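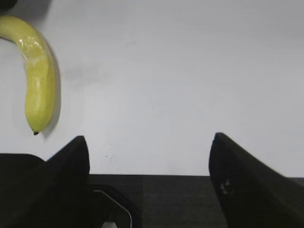
Visit report: Pisharody fruit packing hall, Leltoscombe
2020-11-10

The site at Leltoscombe takes in green bananas, ripens them in closed rooms and packs them for shops and catering customers. Pisharody has run it as a single-shift operation for most of its life and added an evening shift in May. The visit covered the ripening rooms, the main packing line and the trial bench where single fruit is picked by a robot arm. Our host was Yolotzin Bañuelos, who manages the packing hall and was a line packer there before that.

Ripening rooms

There are five rooms. Air temperature and gas level have been controlled automatically since the rooms were built, so this part of the site has changed least. One ripener per shift walks the rooms with a probe thermometer and a colour card. The readings go on a paper sheet by the door and are typed into the stock system afterwards. We asked why the sheet had been kept. The ripeners prefer it, and the auditor accepts it.

Main line

Hands of fruit are cut into clusters at a stainless table, washed, dried by a blower and passed to the packing stations. Cutting is still done with a short curved knife. A cutter needs to read the crown of each hand before choosing where to divide it, and the site has no plans to mechanise this step.

Case erecting and palletising are both mechanised. The case erector replaced a job that most of the staff disliked. The palletiser, supplied by Dendanska, handles cases of up to 16 kg and stands inside a fenced cell with an interlocked gate. Before it was installed, the end-of-line team lifted every case by hand, and the top layers of a pallet had to be placed above shoulder height. Two of that team now run the cell and the stretch wrapper between them. The others moved to inspection or to the evening shift. According to Ms Bañuelos there were no redundancies, although one person left within weeks of being moved and gave the lack of physical work as the reason.

Trial bench

The single-fruit trial was the main purpose of our visit. Catering customers order loose bananas, one per portion, laid in shallow trays. At present these are trimmed from clusters and placed by hand. It is slow work and the staff rotate off it every hour.

The bench consists of a plain white table, an arm with a two-finger gripper and a small camera mounted at the wrist. The fingers are black and wedge-shaped, with rounded tips. The control software comes from Zikby. Fruit is put down singly on the table, and the arm has to find it, turn to suit the curve, close on it and carry it to the tray.

A banana is an awkward object for this purpose. The curve varies, the sides are ridged and the skin marks under quite light pressure. Marks made at picking may not darken until the next day, so the quality team holds back trays from each run and inspects them again the following morning. Glare was also discussed. A glossy peel returns bright highlights to the camera, and the shadow along the edge of the fruit can be taken for part of it. Moving the lamps has helped, but the operators still see the arm go in with the fingers off centre from time to time.

The current test series is 1000 picks. We watched a short part of it. The cycle is slower than a practised packer, and the site does not dispute this. Its argument is that the arm can be left on the least popular task while people do the trimming and grading.

Changes in the work

Three packers have been trained as bench operators. Training took 13 hours over several sessions and covered start-up, safe stop, clearing a dropped fruit, cleaning the fingers and entering a fault code. Cleaning takes longer than planned. Latex from freshly trimmed stems sets on the finger faces, and the operators now wipe them at every break.

The operators raised the following points with us:

Fault codes. The list was written by engineers and has several entries for camera errors but only one for fruit. The operators keep their own notes beside it.

Pay. Bench work is paid at the packer rate. A revised grade has been requested and is under discussion.

Attention. Watching the arm is more tiring than expected. A packer sets their own rhythm, whereas an operator waits for something to go wrong. Bench duty has been cut to half a shift as a result.

Noise. The bench is quiet and the operators can talk while it runs. All three mentioned this.

Ms Bañuelos would like the operators to be able to adjust grip force themselves within a fixed range. At present a change has to be requested from Zikby and is made remotely, usually by the next shift.

Points to follow up

Obtain the next-day bruising figures once the series is complete, split by ripeness stage.
Ask for the risk assessment for the bench, which has no fence and relies on limited speed and force.
Check whether the revised fault list will be drafted with the operators present.
Confirm the outcome of the grading request.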